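Kinsella — stage names and song notes from small-label records

README, version 2

Kinsella is a set of typed-up liner notes and fan club newsletters from 183 self-released records, and I love it to bits. It began as my own list of singers who perform under a name they made up, and it grew (a lot!) once people started mailing me their cassette inserts. There are 530 songs in it now, every one with its credits as printed.

What's in the folder

records.csv has one row per record: title, act, label, format and home town where the sleeve gives one.
songs.csv has one row per song, linked to the record by record_id.
names.csv lists stage names beside the credited writer. My favourite file by a mile — the same drummer turns up under 3 spellings on one tape.
notes/ holds the liner notes as plain text, one file per record.

How it was typed

Everything was typed by hand from the paper. Spelling mistakes stay in, and so do odd capitals. Words I couldn't read are marked [unclear]. Valtteri Halonen checked the Finnish and Swedish notes and caught some wonderful puns I'd flattened completely. Thanks, Valtteri!

Known gaps

The Tivance cassettes have no song lengths on the sleeves, so that column is blank for them. Two Jatari singles share a catalogue number; use record_id to tell them apart. Genre is whatever the act called itself, which means you'll meet "harbour goth" and "kitchen disco" and you'll have to decide what to do about it.

Please don't use names.csv to track down people who have kept their legal name off their records. If an act asks to come out, I take it out in the next version.

Changes since version 1

Added the Ultow newsletters (so good, start with the May issue)
Fixed the accented letters in songs.csv
Split the old "artist" column into act and credited_name 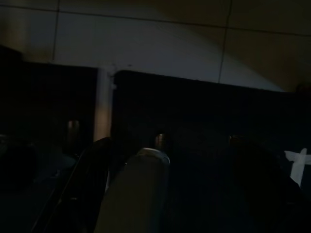
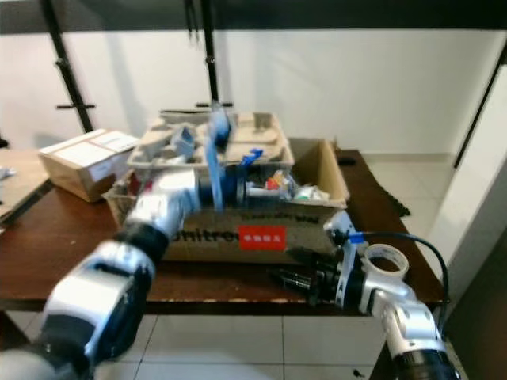
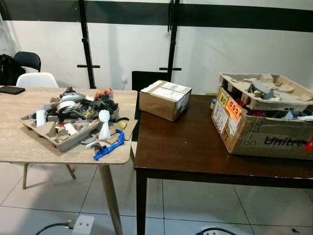 Last picture: grey pulp tray on the light table, white tape near the top of the pile.

Licence

Free to use for study and for fun with credit to Kinsella. The lyrics quoted in notes/ belong to their writers. Corrections are very welcome — I go through them every Thursday.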